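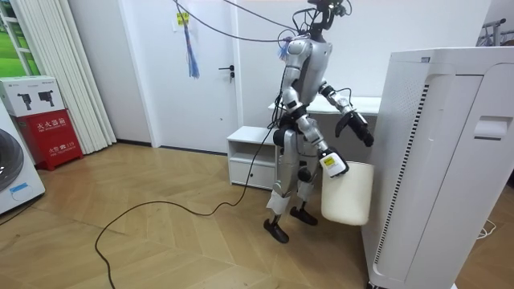
Figure 4-1. Humanoid robot, three-quarter view, on a light wooden floor.

Home | Guides | Chamber Systems | Downloads | Support

Molness Roll Call: Set-Up Guide
Section 4. Preparing the System for a Recorded Vote

Revised 6 October 2021
Reading time: 6 minutes
Print this page | E-mail this page

This section covers the clerk's station, the member roster, the vote rules and the test vote. It applies to release 2 of the Molness software when used with Cladia desk units. Wiring of the desk units and the display board is covered in Section 3 and must be complete before you begin.

You need a clerk account with the Configure permission. A presiding officer account can open and close votes but cannot change the roster or the rules.

CAUTION: Do not carry out any step in this section while the body is in session. Saving a roster or a rule set closes any open vote and marks it Void. A voided vote cannot be restored.

4.1 Enter the member roster

1. Sign in at the clerk's station and select Setup, then Roster.
2. Select New Roster. Enter the name of the body and the start date of the term.
3. Enter one line for each seat. Each line holds the seat number, the member's name as it should appear in the journal, the district and the party or caucus. The last field may be left blank.
4. Enter vacant seats as well. Leave the name blank and set Status to Vacant.
5. Set the presiding officer's seat to Votes, Votes on Ties Only or Does Not Vote, as your rules provide.
6. Select Check Roster. The system lists any duplicate seat numbers and any seat with no desk unit.
7. Correct the listed items and select Save.

Names are shown on the display board in the order of the Sort field. The default is alphabetical by last name. Bodies that call the roll by district should set Sort to District before saving. If the presiding officer is called last, tick Presiding Officer Last. This setting overrides the Sort field.

NOTE: The roster import tool accepts a plain text file with tabs between fields. It does not read spreadsheet files directly. Accented letters are kept only if the file was saved as UTF-8.

A member who resigns during a term should not be deleted. Open the member's line, enter the last day of service and set the seat to Vacant. When the successor is sworn in, add the new name to the same seat with its own start date. Past votes keep the name that was current on the day of the vote.

4.2 Assign desk units

1. Switch on all Cladia desk units from the main panel. Wait until the lamp on each unit is steady.
2. Select Setup, then Desk Units. Units that have been found are listed by serial number.
3. Select Identify beside the first unit. Its lamp flashes.
4. Go to the flashing unit, read the seat number on the desk and enter it at the clerk's station. A second person at the station makes this quicker.
5. Repeat until every occupied seat has a unit.
6. Select Lock Assignments.

Once assignments are locked, a unit that is moved to another desk still votes for its original seat. Label the units before they are removed for cleaning.

CAUTION: Do not assign one unit to more than one seat. The software allows this in order to support shared desks in committee rooms, but only the most recent press is recorded.

4.3 Set the vote rules

A rule set tells the system how to work out whether a question has carried. You need at least one. Most bodies need several – one for ordinary questions, one for each higher threshold in their rules and one for quorum calls.

1. Select Setup, then Rules, then New Rule Set.
2. Enter a short name. The name appears on the display board and in the printed record, so use the wording found in your own rules of procedure.
3. Under Threshold, choose Majority, Two-Thirds, Three-Fifths or Other.
4. Under Base, choose one of the following:
 Present and Voting – abstentions and absences are left out.
 Present – abstentions count toward the base.
 Members Serving – vacant seats are left out.
 All Seats – vacant seats are counted.
5. Under Ties, choose Fails or Presiding Officer Decides.
6. Under Changes, choose whether a member may change a vote before the result is announced.
7. Select Save.

The Base setting is the most common source of wrong results. Take a body of 57 seats. A majority of All Seats is 29, however many members are in the chamber. With 13 members absent and every other member voting, a majority of Present and Voting is 23. A motion with 25 votes in favor would carry under one rule set and fail under the other. If your rules of procedure are unclear on this point, obtain a written opinion from counsel before you save the rule set.

NOTE: The system does not check that the right rule set has been chosen for a given motion. That remains the duty of the clerk. Overrides of an executive veto, removals from office and suspensions of the rules often need a rule set of their own.

4.4 Set up the display board

1. Select Setup, then Board. Choose Furukawa Serial or Furukawa Network from the list, to match the connection made in Section 3.
2. Choose Running Totals or Totals at Close.
3. Choose whether individual votes are shown while voting is open.
4. Enter the text of the idle screen.
5. Select Send Test Pattern. Every lamp on the board should light in green, then red, then amber.

The text of the question may be up to 2,000 characters in the record. The board shows the first two lines only. Enter a short title in the Board Title field, such as the bill number and the stage. If the field is blank, the board shows the start of the full text, which may break in the middle of a word.

4.5 Run a test vote

Run a test vote after any change to the roster, the desk units or the rules, and again before the first meeting of a new term.

1. Select Votes, then New, and tick Test. Test votes are not written to the journal.
2. Choose the rule set to be tested.
3. Select Open Vote. Check that the lamp on each desk unit turns white.
4. Press Yes at some units, No at others and Abstain at one or more. Leave at least one unit untouched. Keep a paper list of the presses.
5. Change one vote. If the rule set forbids changes, the unit should beep and keep the first vote.
6. Select Close Vote.
7. Compare the printed record with the paper list, seat by seat.
8. Repeat for each rule set.

If a seat is recorded as Not Voting when a button was pressed, check the unit assignment in 4.2 first. If two seats are reversed, unlock the assignments and identify both units again. If the totals are right but the result is wrong, the fault is in the Base or Threshold setting.

The clerk of the Ostano council keeps the signed test sheets with the minutes. This is good practice but is not required by the software.

4.6 Back up the settings

1. Select Setup, then Backup.
2. Insert a blank USB drive in the clerk's station. Drives that hold other files are refused.
3. Select Settings Only or Settings and Votes.
4. Select Start. Leave the drive in place until the word Complete appears.
5. Store the drive away from the clerk's station.

Settings saved under an earlier release can be loaded, but rule sets with a Base of All Seats must be opened and saved again before use. For bodies whose term begins in January, make a full backup before the new roster is entered.

Continue to Section 5, Opening and Closing a Vote.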